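How to rinse and store your regulator after a dive

Salt is hard on a regulator, and most of the wear we see on club sets comes from poor rinsing. The job takes a few minutes. Do it the same day, before the salt dries into crystals.

Start with the dust cap. Blow it dry with a short burst from the tank, or wipe it with a clean towel, then seat it over the first stage inlet and tighten the yoke screw by hand. DIN users should screw the cap on fully. If water gets past the cap it ends up inside the first stage and the set has to go in for service.

Fill a tub with fresh, lukewarm water and lower the whole set in. Leave it for almost 500 seconds if you're counting, longer if it has been sitting in the car. Don't press the purge button while it soaks — with no pressure in the hose, that lets water run back up to the first stage.
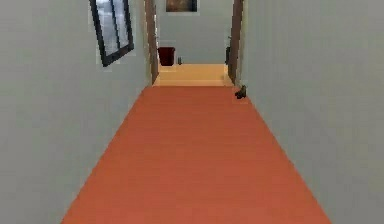
Utier Divers — Equipment Section

After the soak, run a gentle stream of water through each mouthpiece and out of the exhaust tee. Turn any adjustment knobs back and forth a few times. Slide the hose protectors back and rinse under them too. Grit collects there.

Shake off the water and hang the set by the first stage, out of direct sun. Let the hoses fall in wide curves. Hanging by the second stages puts a strain on the fittings.

Once dry, check these:

Mouthpieces for bite holes, and the cable ties that hold them
Hoses for cracks or bulges near the crimps
Inlet filter for green or rust-colored deposits

Coil the set loosely in its bag. If you borrowed a club regulator, write the set number and anything you noticed in the logbook, then give it to Yae Kinoshita. Sets 2 and 5 have the longer octopus hoses, so please keep them in their own bags.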